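Clavo board, PS/2 keyboard drops keys in my Snake core

Posted in: Student and hobby projects 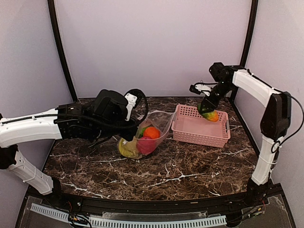
Post 1, dronard_fan

Hi all, I'm building a Snake game in VHDL on the Clavo board (the older one with the VGA plug) and I'm stuck on the keyboard. Video is fine, the snake moves, the apple shows up where it should. But if I hit two arrow keys fast, the second one gets lost maybe one time in five. Buttons on the board work every time, so I think the game logic is OK.

My receiver samples the data line on the falling edge of the PS/2 clock, shifts in 11 bits, then raises a "ready" flag. The game reads the flag once per frame. Any ideas? I've been at this since May and my demo is coming up.

Post 2, bmeijer

You said it yourself, once per frame! A frame is forever compared to a key press. Two codes come in between two reads and the first one is gone. Put a small FIFO between the receiver and the game, 10 entries is plenty, and pop them as you go.

Bart Meijer

Post 3, sisay_lab

I don't agree that it's the FIFO. He says the second key gets lost. If it was overwriting, he'd lose the first. My money is on the clock line. Are you running it through two flip-flops and a filter, or straight into the edge detector? I had a keyboard that rang so badly I counted extra bits, and after that everything was shifted by one until reset.

Post 4, dronard_fan

Um, straight in. Is that bad?

Post 5, sisay_lab

Yes :) Sync it first, then only accept a new level when it has been stable for a few microseconds. Check parity too while you're in there.

Post 6, bmeijer

Fine, fix the clock, but he still needs the FIFO. And how are you handling the F0 break code? If you let go of one key while pressing the next, you get F0 and the old code right on top of the new one. With a single register that's a mess no matter how clean the clock is.

Post 7, Anas Karam

Did this same game on a Marance kit. I dropped the FIFO idea and just kept four "key is down" bits, set on make, cleared on break. The whole keyboard block came to 59 flip-flops and the game core never has to know about codes at all. You do lose very quick taps though, so Bart may have a point for Snake.

Post 8, dronard_fan

OK, did the filter first and the garbage codes stopped. Still lost a turn now and then, so I added the FIFO as well, and the break code check in front of it. Played up to 390 points without a missed turn! Design went up to 294 slices, still fits.

Post 9, sisay_lab

So we were both right. I can live with that.

Post 10, bmeijer

Mostly me. Post the code when you get a chance, I'd like to see how you did the filter.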